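4.2 Shelf height and reach in small kitchens

The household survey in Enden covered 27 homes, all of them flats with a kitchen of one room or less. Residents were asked where they kept tinned and dried food and how often they used each shelf. Most had open shelving, either fitted by the landlord or bought later, and few had changed the spacing of the boards after moving in.

Tins were most often kept on the highest shelf that the main cook could reach without a stool. Several residents said this was a matter of habit - the lower shelves had gone to pans and cleaning things when they first unpacked. Older residents in Kalisley, where the pilot was run in February, gave much the same account, but were more likely to have moved heavy items down after a fall or a sore shoulder.

Depth mattered as well as height. On shelves with 400 mm boards, food at the back was often forgotten, and three households found tins there that were past their date. Shallower boards of 255 mm held less but were cleared more often.

Figure 3. Open shelving with three compartments, a soup can standing in the uppermost one.
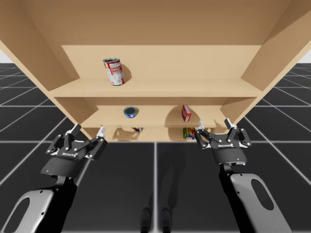
Salamatu Tijani, commenting on an earlier draft, objected that reach was being treated as a fixed property of the person, when in her own interviews the same cook would stretch for a tin at noon and ask for help with it at night. We accept the point. The reach scores used in section 5 were taken once, in the morning, and should be read with that in mind.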